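Project report, week 11: the jaw that wouldn't let go

So the Helano gripper failed on us, and I want to get down what happened while it's fresh. We'd been moving fruit on and off the tray with the two hand-held units (the Brengate script, same as before) when the left one stopped opening. I let the trigger right out and the jaws just stayed shut — on an apricot, which did not survive. I unplugged it, got my thumb in to free the pads and pinched it properly. Not my smartest moment!

We tried it again with firmer fruit, 2 of us working, one gripper each. 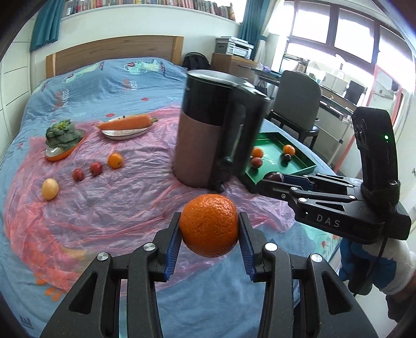
My project partner reckoned the return spring was fine and we should be looking at the trigger cable, and that fingers should stay out of the jaws until we knew. Fair call on both. The log had 600 cycles on it and the cable had frayed right where it bends, so it was catching on the housing.

New cable's ordered from Radonjić. Until August we're using the spare, with a wooden spoon handle for prying — no thumbs.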